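Housing and the Student City
Week 2 handout: Who gets a room?
Tutor: Rhys Grimshaw

Read this before the seminar on Thu 2 October. Bring a pen, and your tenancy agreement if you can find it.

1. The shortfall

Our running case is Jutham, a mid-sized university town with one large campus and a river in an inconvenient place. Last year 2,000 first-years applied for rooms in halls. When allocation closed, 264 of them were still on the waiting list, and 170 of those were still there when teaching began. The prospectus for that year used the word "guaranteed", with an asterisk. Find the asterisk. It is on page 12 and it is doing a great deal of work.

Key terms: waiting list, guarantee, nomination agreement (the university fills a private block and promises the owner a certain number of tenants), head lease (the university rents the whole block and carries the risk itself). Students mix up the last two every year, usually in the exam.

2. Who builds?

Three kinds of landlord matter in Jutham.

The university owns Cosgrove, the oldest hall. Rents are the lowest in town and so is the water pressure. It has been due for replacement for as long as I have taught this course.

Prakside is a private block under a nomination agreement. Rooms are let for 51 weeks, although the teaching year is a good deal shorter. Ask yourself who is paying for August.

Grultari is a student co-operative. Members set the rent at a general meeting and do a share of the work. Declan Te Moana's chapter in the reader is good on how this looks from the inside, including the four pages on the laundry rota, which I would not skip.
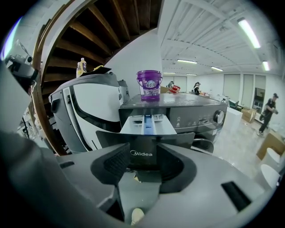

Fig. 1. Front-loading washing machine, detergent drawer open.

3. What counts as rent?

Comparing headline rents gets you nowhere until you know what is in them. Bills, laundry, internet, contents insurance and the deposit all move about from one contract to the next. Cosgrove includes heating – in the sense that there is some. Prakside charges separately for a "community fee", and I have yet to meet anyone who can define it.

For the seminar, work out a yearly cost for one room of each type using the tables in the reader. Show your working. Then do it again for a student who goes home every holiday.

4. Points to argue about

Should a late applicant lose their place in the queue entirely?
Is a guarantee with conditions still a guarantee?
Would Jutham's other tenants be better off if every student lived in halls? Te Moana says yes, then spends a footnote changing his mind.

Reading: Te Moana, chapter 3. Chapter 4 is optional, and long.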